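Hetska Round Side Table, Marble Top

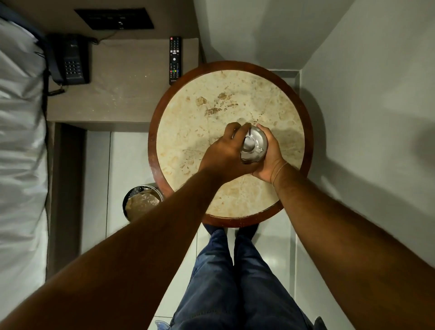 Atby Home Goods Review, No. 34, page 11

Seller: Valderrama Secondhand
Finish: cream marble, dark reddish-brown wooden rim
Condition: used
Price: see counter

Small round tables with a stone top get sold on the stone. The listing for the Hetska gives the marble four sentences and the wood one, and I would have written it the other way round. Marble this busy, all tan and beige and pale brown patches over the cream, will hide a coffee ring for years. The rim is where a table like this shows its age. There are small chips and worn spots along the edge of the one photographed, close to where a seam line crosses the wood. Valderrama calls that "gentle patina." I call it chips, and I would want them in the price.

The seam is worth a closer look before you pay. Run a fingernail over it. A thin line you can see but hardly feel is a joint doing what joints do. If your nail catches, or the two sides sit at different heights, ask for money off or walk away. The seller's sheet says the rim is "solid throughout" and says nothing at all about how the pieces are joined.

Size is fine for one chair. There is room for a small steel container and both your hands while you work at the lid, and that covers most of what people do at a side table: tea, sugar, a tin of mints, a phone. The sheet also suggests it as "a breakfast table for two." I doubt it. Two plates and two mugs would have somebody eating over their knees.

Then there is the matter of metal on marble. A steel tin set down gently does no harm. A steel tin twisted against the top every morning, with grit under it, is another story, and I don't believe the claim that the surface is "scratch free for life." Use a mat. Wipe lemon juice and vinegar right away, whatever the sheet says about sealing. The sealer named is Corkari, one coat, put on in February, and there was no paperwork for it when I asked.

Care, as printed by the seller, with my notes:

Damp cloth, mild soap. Agreed.
Wax the rim once a year. Every 3 months would be more like it on an edge this worn.
Lift by the rim. Only after you have checked the seam.
Safe for hot pans. I would not try it.

Stock number 1286. Delivery is extra and goes to the front door only, so plan on help with stairs. Returns are accepted if the top arrives cracked. Damage to the wood is excluded, and given where the wear is, that is a convenient exclusion.

Worth having if the price is low and you like the stone. At the price of a new table, keep looking.

Checked by Mechthild Frei, Apr 30, 2024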